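Desk Supplies Gallery: Sorting the Small Stuff

The craft table at the Adholm reading room collects paper, and most of it is small. Jadwiga Szulc keeps the sticky notes, cards and drawer boxes there, and sorts them every August. The tulip mat stays down all year.

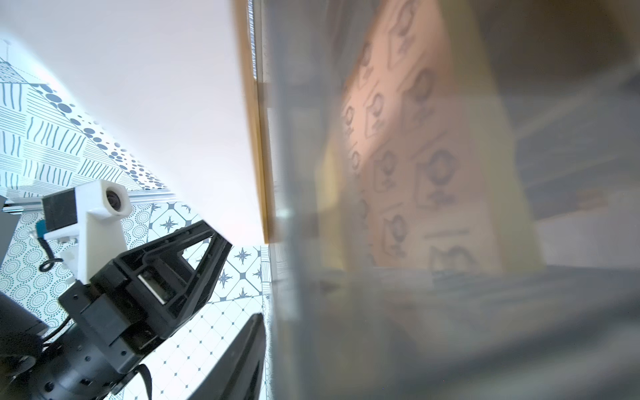 A tan-orange card with rows of small black symbols, behind cloudy plastic.

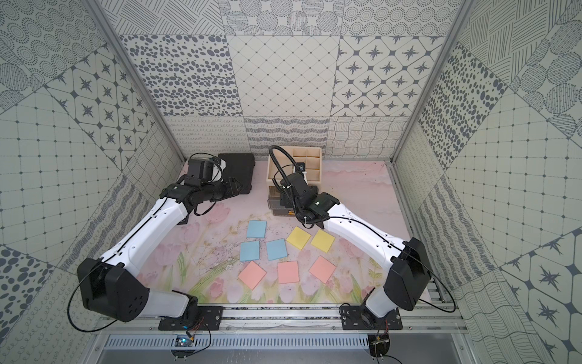 Sticky notes in blue, yellow and pink on the tulip mat – the tray with the small square cells is at the back, with the little smoky drawer box in front of it.

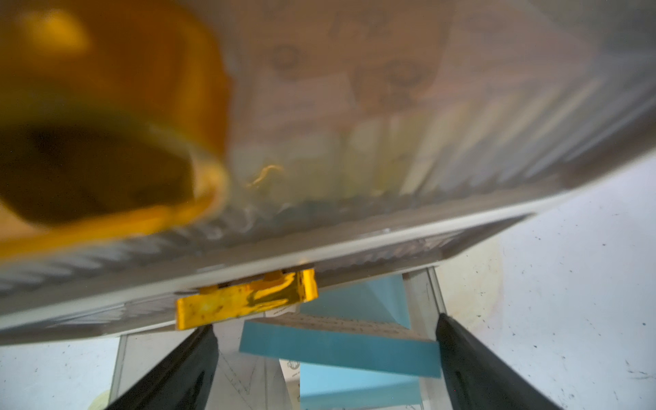 Translucent plastic with fine ribs and a bright yellow clip under the rim.

How do you keep sticky notes from curling in storage?

Store them flat, in full pads if possible, with something light on top. Peel each note from the side instead of pulling up from the bottom. Loose notes that have lost their stick go in the scrap box. Last year that came to some 112 notes, and most were used for shopping lists.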